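Bin picking notebook, Pasutstead lab
Tuesday, February

Aim for today: compare the two grasp selection methods on the cluttered bin. Method A is the old one, take the top-scoring grasp and go. Method B is the Wotetti version, which re-scores the best 40 candidates with a penalty for how close the wrist and cabling come to the bin walls. Same arm and same gripper for both.

Setup

Bin clamped to the table and left there for the whole session. Camera calibration redone first thing; it had drifted again over the weekend. Speed limit at 80 per cent of what we normally run, after last week's protective stops. Planner is the Cunha branch, not main. Main still has the bug where the approach vector flips if the object is lying against a wall.

Items tipped in from the tub and not arranged by hand. If something lands outside the bin it goes back in the tub and we tip again. Up to 3 attempts per item, then it is marked as a fail and taken out by hand.

Method A

Started 9.20. Quick on anything soft in the open part of the bin. Poor near the walls, as expected. The usual pattern is that the top grasp looks fine to the scorer, the arm sets off, and the planner gives up near the end because the wrist would have to go through the side. Each of those costs us a full replanning cycle. Two protective stops before the break, both on the approach to the left wall.

Clear plastic is still the worst case. Depth comes back full of holes and the scorer either ignores the plastic or puts a grasp on whatever is under it.

Method B

Started after the break. Re-scoring adds 400 ms per pick, which I had hoped would be lower. Most of it is the distance check against the cable model. The model treats the cable bundle as a fixed tube from the last strap down to the wrist, and the real loop swings further out than that when joint six turns. I have widened the tube on the left for now. It makes the planner too careful in the corners, but there were no stops all afternoon.

The Prundesus item set has soft toys, cups, lids, cloth and small tools mixed together. In a pile like this one, with the fox out near the middle beside the tape measure and the green lid tilted against the left wall, A and B give quite different first choices. B leaves the lid until late and works on the middle of the bin first.

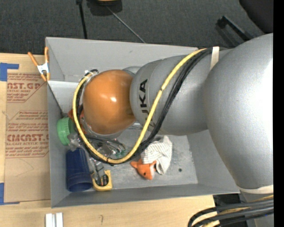
To do

Fit the cable tube to recorded joint positions and put the left side back to a sensible width.
Try the re-scoring with fewer candidates and see how much of the 400 ms comes back.
Mask out depth holes before scoring, then repeat the clear plastic runs on both methods.
Merge the wall fix from Cunha into main.
Log the reason for each failed plan in its own column. At present they all go in as "no path" and I had to go back through the terminal output to sort them.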